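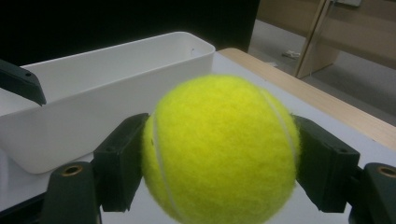

Figure 1. Ball task: ball held between the gripper fingers, bin behind.

MINUTES
Gativer Working Group on Hand-Guided Demonstration
Held at the Batanham site, Wednesday, 9.30 a.m.

Present: Randi Kvam (Chair), Arvid Forsberg, Kinga Jakab, Vojtěch Sokol
Apologies: Tyra Fjeld
Minutes taken by: Kinga Jakab

1. Minutes of the previous meeting
The minutes were agreed with one correction. Under item 4, "Stolness" should read "Batanham" in the second paragraph. The Chair signed the corrected copy.

2. Matters arising
2.1 The request for a second work table was approved by the Stolness office. Delivery is expected in February.
2.2 The spare finger pads have not been received. Mr Forsberg is to write to the supplier again.
2.3 The draft consent form for demonstrators was circulated. Members had no further changes and the form was adopted.

3. Progress of recording
3.1 Mr Sokol reported that the set now stands at 1,293 accepted demonstrations by hand-held gripper across all tasks. A further 100 are awaiting review.
3.2 The ball task was discussed. The demonstrator is asked to pick up the tennis ball, carry it to the white bin and let go once the fingers are over the opening. Mr Sokol noted that several demonstrators had been dropping the ball from too great a height, with the result that it bounced out. Such attempts have been kept in a separate folder and are not included in the accepted total.
3.3 Ms Jakab asked whether the ball should start from the same place each time. After discussion it was agreed that the starting place should vary, and that the bin should be moved after every ninth attempt.
3.4 The Chair asked that the written instructions state plainly how firmly the ball is to be gripped. Mr Sokol undertook to add a paragraph.

4. Conduct of demonstrators
4.1 Mr Forsberg presented his review of clips in which the demonstrator's arm enters the view.

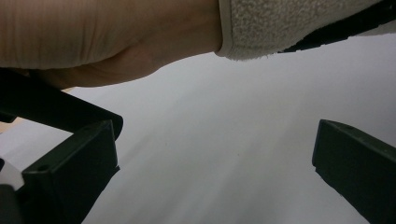

Figure 2. Forearm and fleece cuff in view above the open fingers.

4.2 It was noted that the arm and sleeve can take up much of the upper part of the picture in such clips. Mr Forsberg proposed that they be rejected outright. Mr Sokol did not agree, as the fingers and the working surface often remain clear and the movement itself may be sound.
4.3 It was resolved that a clip will be kept where both fingers can be seen throughout the grasp, and marked "arm in view" in the log. Clips in which the arm hides the object at the moment of grasping will be rejected.
4.4 The Chair proposed that thick or loose cuffs be turned back before recording. Agreed. The wording is to be added to the instructions with the paragraph under 3.4.

5. Remote control trials
5.1 A note from Ms Fjeld was read in her absence. Eight operators have completed the first round of remote control trials on the Ocampo arm. She reported that operators took longer over the ball task by remote control than by hand, chiefly in lining up the fingers on either side of the ball.
5.2 Members asked whether the two kinds of recording would be stored together. The matter was held over until Ms Fjeld can attend.

6. Any other business
6.1 Ms Jakab reported that the room booking at Batanham clashes with staff training on one afternoon. She will arrange another time.

Actions
Write to supplier about finger pads: A. Forsberg
Revise written instructions (3.4, 4.4): V. Sokol
Add "arm in view" column to the log: A. Forsberg
Proposal on storage of remote control recordings: T. Fjeld
Rearrange room booking: K. Jakab

The meeting closed at 11.10 a.m. The next meeting will be held at Stolness.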